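Warnbridge Model Flying Association – Member News

Revised Arrangements for Small Aircraft at the Warnbridge Field

Members are advised that the revised arrangements for small multirotor aircraft take effect at the start of October. They apply to all sessions at the Warnbridge field and to the indoor evenings at Zandonen Hall. The full text has been posted on the board inside the clubhouse door, and printed copies are available at the sign-in desk.

The principal change concerns the division of the field. Until now, small drones and fixed-wing models have shared the eastern strip under an informal system of turns. The strip will now be reserved for fixed-wing models until 11 a.m. on every flying day. Multirotor pilots are asked to use the lower meadow before that hour, after which either area may be used with the agreement of the duty marshal.

The lower meadow has been mown and marked for this purpose. Pilots should stand behind the white line on the parking side and should not walk forward to recover an aircraft until the marshal has called the area clear. A maximum of eight aircraft may be in the air over the meadow at one time. Those waiting to fly should keep their batteries disconnected.

Danai Sfakianakis has been appointed safety coordinator for the coming season and will oversee the new arrangements. She has flown at Warnbridge for many years and previously organized the Traltitz indoor meeting. Questions about the marking of the meadow, or about the duties of marshals, should be addressed to her in writing through the clubhouse mailbox.
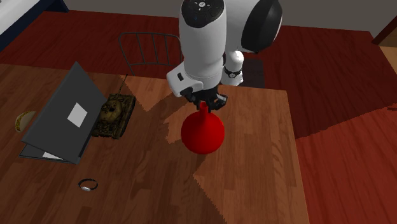 May a member fly a very small indoor drone at the outdoor field?

Members may fly aircraft of any size outdoors, provided that the pilot has signed in, the propeller guards are in good condition, and the duty marshal considers the wind suitable for the model.

Battery charging has also been reviewed. Charging is no longer permitted in parked vehicles or on the clubhouse porch. A covered bench has been set up beside the storage shed, with two metal cabinets for packs that are cooling after flight. Packs that are swollen, punctured or otherwise damaged must be taken home by their owners and disposed of through the county collection service. They are not to be left in the clubhouse trash.

Indoor evenings at Zandonen Hall will continue through the winter. Only models with fully enclosed propellers will be accepted, and the net must be in place before the first aircraft is armed. Beginners will have the hall to themselves for the opening part of each evening – a change requested by several parents at the summer meeting. Junior members must be accompanied by an adult throughout.

The Galanis Cup, our annual course race for compact drones, will be held on the lower meadow once the autumn mowing is complete. Entry is open to all current members. The course will follow last year's layout, with the final gate moved farther from the spectator fence. Entrants should bring a spare set of propellers and should expect a short inspection of their aircraft before the first heat. Entry forms may be returned to the sign-in desk.

Membership now stands at 383. Renewal notices have been mailed, and members who have changed address since the spring are asked to inform the office promptly. Field badges from last season will not be accepted at the gate after the end of October.

Shares: 11 | Comments: 2

Recent items
Zandonen Hall: Winter Indoor Program
Galanis Cup Entry Rules and Course Map
Notes from the Traltitz Indoor Meeting
Marshal Duty List for the Lower Meadow
Storing Flight Batteries in Cold Weather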